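Tips > Craft Room & Desk > Gadgets We Tried

Letting a Pair of Robot Arms Sort the Junk Drawer

If you've read this page for any length of time you know my junk drawer and I are old enemies. So when my neighbor Margus Dzene told me you could rent a tabletop robot setup to do small sorting jobs, I laughed at him and then went straight inside and looked it up. The service is called Kullbridge, the arms come as a bench-top kit, and the plan I picked cost me $336 for the month of June. Yes, that's a lot of money to tidy a drawer! I had more than a drawer in mind, and I wanted to tell you all how it went.

The kit is two arms on a rail, and you give them a table to work on and one container to fill. That last part matters more than anything in the booklet. My first try was with a deep cookie tin and it was hopeless, the grippers kept knocking the rim. A low white tray did the trick. If you take one tip from this page, use a shallow tray and put it where both arms can get to it.
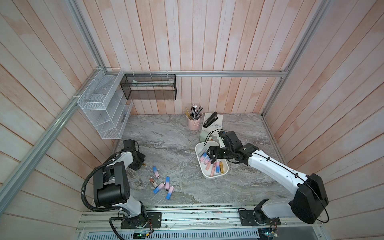

Both arms busy around the tray, desk things parked at the back.

Now for what I learned about laying things out. Don't dump. I know, dumping is half the fun of cleaning a drawer, but a heap is miserable for them. Spread the little stuff out flat with a bit of space between pieces, off to one side of the tray, and they go along much better. Anything small and roughly finger-shaped is a good place to start. Coins were a disaster (too flat), and so were rubber bands, which I should have guessed.

Push whatever you're not sorting to the very back. The pen cup can stay, and so can a book, as long as you don't need it for a while. I like to set the stapler on top of the book so it isn't sliding around at arm height – the gripper arms, I mean, though I've been stapled by that thing too.

A hard, smooth surface is best. I tried a placemat under everything and it rode up into wrinkles by the second pass. Marble, or anything that looks like it, is lovely to wipe down afterward, but light things can roll on it. If yours do, turn them so they point toward the tray instead of lying sideways to it. Cheap fix, and it saves you fishing them off the floor.

Setup took me 2 hours with a coffee break in the middle. The booklet says less. Most of my time went on cables, so here's another tip: clip the thin ones along the arm before you switch anything on, and leave slack at the elbow. I pulled mine too tight the first time and had to redo the whole right side.
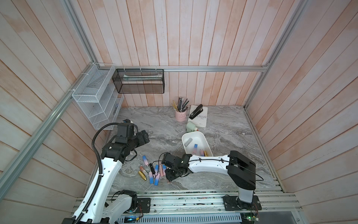

Speed is the part I'd warn you about. I can clear that same patch of table with one hand while I'm on the phone with my sister, and I'd be done before the arms had found a rhythm. What I liked was walking away and starting supper. I'd come back to a tray with things in it and feel oddly pleased.

You do have to show it each new job, and a job it knows at noon can go wobbly at 6 p.m. when the sun comes in low. I pulled the curtain and turned on a lamp and that helped a lot. Keep the same lamp in the same place once you've got it working.

Customer help was good. I called twice and got a real person both times, and the plan covers phone support for up to 365 days if you sign on for the long haul (I didn't). There's a second outfit, Lullero, that rents a single arm for less, and a reader wrote in to say she's happy with hers for bead sorting. I haven't tried it. I'd miss the second arm, I think, mostly for things that end up on the far side of the tray.

Would I rent it again? For the drawer, no. For the craft room, with all those little tubes and odds and ends – probably yes, maybe over the winter, and I'd split the month with Margus, who still has his late aunt's button collection to get through. If you've had one of these on your own table, write and tell me what you used for a tray. I'm still looking for one with a lower lip.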